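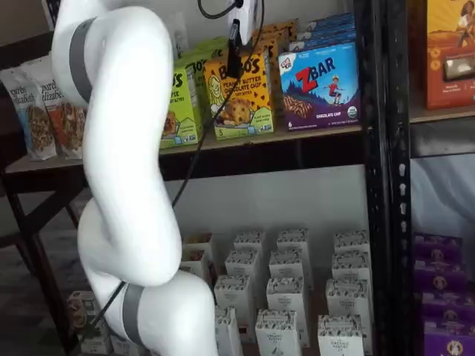
Page last changed: October, 4:08 pm

Finavov Family Partition Kit
Made by Siteck. Sold and shipped by Cenetti.

Fabric room dividers for reception centers, school gyms, church halls, any big open floor where families who just crossed a border have to sleep next to people they have never met. Poles, curtains, feet, bags. No tools. In stock, see shipping below.

One kit makes eight family bays in two rows, back to back. Each bay takes four cots, or two cots and a stack of mats. Bigger families: leave out the curtain between two bays and clip it back on the pole, done.

WHATS IN THE KIT
- Aluminum poles, uprights and crossbars, push-button lock
- Steel foot plates, flat, rubber underneath
- Side and back curtains, gray, flame retardant
- Door curtains, overlapping, with ties on the inside
- Bay number cards, clear pocket, blank on the back so you can write a name or a symbol
- Corner caps (spares included, they roll away)
- Carry bags with wheels
- Picture instructions, no words needed. Written set-up sheet too, in English, Spanish, Arabic, Dari, Ukrainian and Haitian Creole

NOT in the kit: cots, bedding, lights, sandbags. If you're setting up under canvas and not indoors you need sandbags. Ask first. The kit is meant for indoor floors.

SIZES
Height of curtain: 79 inches. Tall enough that an average adult standing up can't see over. Gap at the bottom for air and for mopping. Staff can see feet, which the fire marshal usually asks about.
Crossbar length: 80 inches, all the same, so nothing to sort. This was the big change from the old kit, which had three lengths and everybody mixed them up at midnight.
Open top. Do not put a roof on it. Sprinklers and smoke detectors have to reach the floor area. We get asked every month for a roof panel and we are not going to make one.

SET-UP
Clear the floor and mark the middle line with tape. Feet down first, all of them, then uprights. Crossbars go on from the middle out. Curtains last. Two people can do it but use four if you have them, goes much quicker and nobody has to hold a pole with their knee. If the floor isn't level turn the threaded part on the foot till the upright stops rocking.

Leave the main aisle wide enough for a wheelchair and a stroller to pass. Check your local code for the exit routes, we can't do that for you, rules change from one county to the next. Send a floor plan and Yatziri Salinas will draw the bays onto it and send it back, no charge, usually the next working day. Needs: room length, room width, where the doors are, where the bathrooms are. Phone photo of a hand sketch is fine.
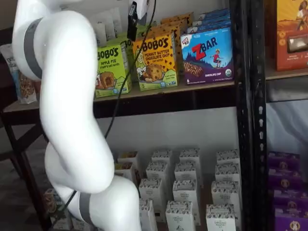
Shelving, light wood top shelf, black uprights.

CLEANING
Curtains: machine wash warm, mild detergent, hang or tumble on low. No bleach, no softener, both ruin the flame treatment. After a lot of washes the treatment has to be tested or the curtain replaced, wash log tag is sewn into the hem, please use it. Poles and feet: wipe with whatever disinfectant you already use for the cots. Let them dry before they go back in the bags or you get a smell that never leaves.

Change of family in a bay = change of curtains, if you can manage it. A spare curtain set is sold seperately for this. Most centers that turn over beds fast buy one spare set for every kit.

PRIVACY AND SAFETY NOTES
A curtain isn't a wall. It stops people looking in. It doesn't stop sound and it doesn't lock. Women traveling alone with kids, anyone who has told staff they don't feel safe, unaccompanied minors: they need a separate room with a door and a person on duty, and a row of curtains in the same hall won't do it. Please plan that room before you order from us.

Put the number cards at a height kids can see. Small children get lost in identical gray rows, and they'll be waking up at night looking for the bathroom. Some centers tie a colored scarf or a drawing to the door pole. Works well. Don't pin into the fabric, use the ties.

No cooking, candles or space heaters in the bays. Phone charging: run it from a supervised table or from a strip fixed at the wall, no extension cords under curtains.

Keep intake lists away from the bays. The card pocket is for a bay number or a symbol. Please don't put nationality or case numbers in there where everyone walking by can read it. We had the pocket made smaller on purpose.

DO BRACKETS (add-on)
The Do bracket clamps on any upright and gives you a hook and a small ledge. Coats, a bag, a towel. Two per bay is plenty. Don't hang heavy stuff, the upright will lean. They fit the Finavov kit only, not older Siteck poles, tube is a different size. Sold by the bag.

SPARES
Every part can be ordered alone:
- Upright
- Crossbar
- Foot plate
- Side curtain, back curtain, door curtain
- Corner caps, bag
- Card pockets, bag
- Carry bag (wheels can be swapped, ask for the wheel set)
Poles get bent, it happens, somebody leans a cot on them. A bent crossbar will still lock but the curtain sags, so swap it when you can.

STORAGE
Bags stand upright, so a closet works. Off the floor if the room ever floods. Put a kit list in with each bag and check parts off when you pack up, not when you next need it. Reused kits last for years if they're packed dry. Heavy bags at the bottom please, the foot plates are the heavy ones and they're marked with a red handle.

PRICE AND ORDERING
Prices on request. It depends on quantity and on who is paying the freight. Nonprofits, faith groups, school districts, city and county offices all get the same price list, no need to haggle over it. Purchase orders fine. We'll hold a quote while a grant or a council vote goes through, just tell us so we don't chase you.

Send with your order:
- delivery address and a name of somebody who will be there
- loading dock yes or no (no dock = lift gate truck, takes longer to book)
- how many families you expect on the first night
- date the hall has to be ready

Emergency orders: call, don't email. Orders in before 4 pm go out the same day if the kits are on the shelf here. Outside those hours leave a message with a number, somebody checks it at 8 in the evening.

RENTAL
Yes for short stays. Minimum one month. You pay freight both ways, we do the washing when it comes back. Missing parts are charged at the spare price. If the center stays open longer than planned, as they tend to, the rent already paid comes off the purchase price.

DONATING A USED KIT
When a center closes, don't throw it out. Email the kit number (stamped on the bag handle) and we put you in touch with a group that's looking for one. We don't take a fee. Curtains have to be washed and the wash log filled in, otherwise the next group can't show it to their inspector. There are more groups asking than kits coming back right now.
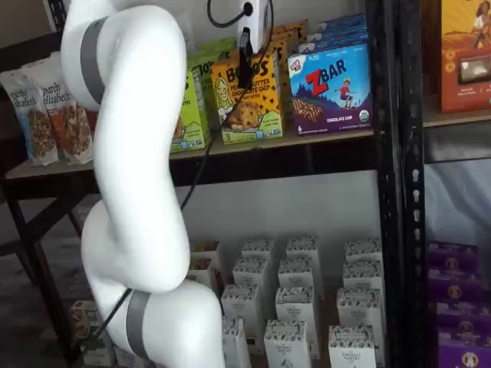
Can the bays be set up in a hall that is still used for other things in the daytime?
It depends on how long you have in between. Curtains can be tied back in a few minutes, which opens up the floor, but the poles and feet stay where they are. Taking the whole thing down each morning means families have to pack up everything they own every day, and we would ask you to look for another hall before doing that.

CONTACT
Cenetti, partition desk. Ask for Yatziri Salinas for floor plans, rental dates and anything about the wash log. Questions on flame test certificates go to Siteck directly, certificate is also in the front pocket of the carry bag with the red handle. Old price sheets are no longer valid, please ask for the current one.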